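Home Club Projects FAQ Calendar Contact

Mullville Student Robotics Club
Questions about the Cloth Folding Project

This page collects the questions that new members and their parents send to us most often. It was written by Saulius Vasiliauskas, with corrections from Raili Lindqvist. If your question is missing, write to the club and we will add it when there is time.

What is the folding project?

We try to teach a robot to fold laundry. Students record many demonstrations with hand-held grippers, and afterwards we train a program on these recordings. The project is called Ditau. It began as the final work of two students and then it became the main activity of the club for the whole year.

Why did you choose clothes and not something easier?

In our first year we did stacking of blocks, and it worked well after a short time. Liette Leclerc, who was leading the club then, wanted a task where the object does not keep its shape. A block is the same block from every side. A shirt is different each time you put it down, and the program must deal with this.

Where do you meet and when?

We meet in the big lab on Thursday, after the last lecture. The door is open from 4:30 in the afternoon. Please come before 5:00 if you want to record, as the first part of the evening is for setting up and for choosing who works at which table.
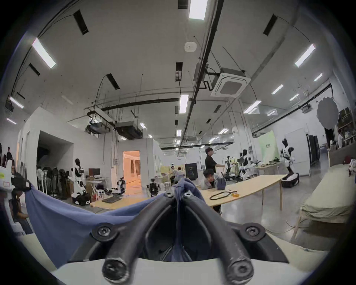 New people can come to any meeting in the first month of the semester without registering. After that, please send a message first, so that one of the older members can plan to sit with you. It is not pleasant to arrive and find everybody in the middle of a recording.

Do I need to know programming?

For recording, no. For training, you need some Python, and you should not be afraid of the command line. Approximately half of our members started with recording only and learned the other part later. Bhupendra Shukla gives an introduction evening in February, and his notes are kept in the club folder.

What do I do during a recording?

You take the gripper, you wait for the start signal, and you do one task from beginning to end. A task has a short written instruction, for example "fold the T-shirt in half and then in half again". You speak as little as possible. When you finish, you open the fingers, move the gripper back from the cloth and wait until the person at the computer says that the file is saved.

Please move slower than you would at home. Many beginners fold with a speed which is normal for a human hand, and later we see that the cloth was moved so quickly that the program cannot learn much from it. Slow does not mean stopping, however. Long pauses in the air are also bad for us.
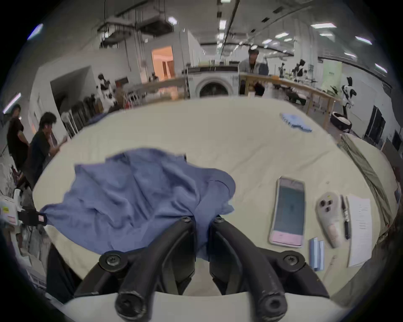

The other common mistake is to pick up too much cloth. With your own fingers you feel how many layers you have. With the gripper you don't feel this so well, and you must look. Try to take the corner from the side, close the fingers gently, and lift a little before you pull. If only the upper layer comes up, put it down and take it again. We keep such corrections in the data. They are useful, and you do not need to start over or say sorry.

How many recordings do you have?

At the last check we had 3,925 accepted recordings. An accepted recording is one which a second member has watched and marked as complete. The list is updated after each meeting by whoever is on the checking turn.

How long is one turn?

Each person records for a maximum of nine tasks and then changes with somebody else. After this the hand gets tired and the quality goes down – we compared it, and the difference was bigger than we expected. Between turns you can check recordings, help with the clothes, or just rest.

Can I bring my own clothes?

You can, and we are glad for it. They should be clean and without sharp decorations. Old T-shirts and trousers are the best. Very thin or very slippery fabric is difficult, so show it to Raili before you put it on the table. Write your name on the bag if you want to have the things back at the end of the semester.

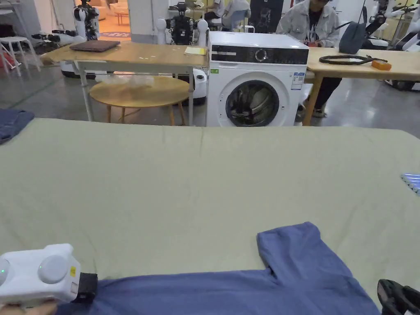 Is there a fee?

Membership costs 7 dollars for a semester. It pays for replacement finger pads, tape and snacks. If this is a problem for you, speak with Maëlle Chisholm privately and it will be solved.

Do you take part in competitions?

We go to the Moen Student Challenge, which has a household category. The team must fold three items which they have not seen before, and the judges give points for shape and for time. Last year we took second place in shape and we were almost last in time. This year's team is chosen before the spring break, and each member who has done the checking work for at least one month can apply.

What is Brotus?

Brotus is the name of our checking program. It shows the recording next to the written instruction and you press one key for complete and another key for incomplete. It was made by former members and it has some strange habits. For instance, it forgets your login if you leave it open over the break.

How do you decide if a fold is good?

We look at three things: if the edges are near to each other, if the item lies flat, and if it can be moved without opening. We do not use a ruler.

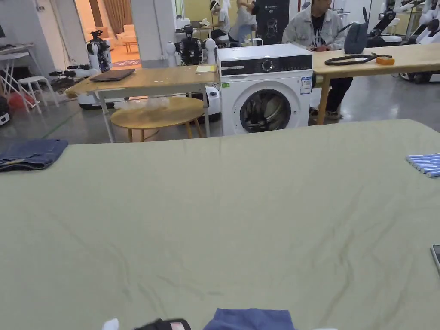 Trousers are judged less strictly than shirts. Denim is stiff and it keeps a fold well, but the gripper needs a deeper hold, and the waist part never lies completely flat. For striped garments it is the opposite, as every small angle can be seen – so please do not reject a striped one only for looking crooked. Compare the edges first.

Can I use the recordings for my own thesis?

In most cases you can. Write a short page about what you want to do and send it to Liette, who still keeps the permissions. Allow her two weeks for the answer.

Recent on this site
Introduction evening with Bhupendra: what to install before
Moen Student Challenge: how to apply for the team
Brotus keyboard shortcuts
Clothes we are looking for this semester
Report from the block stacking year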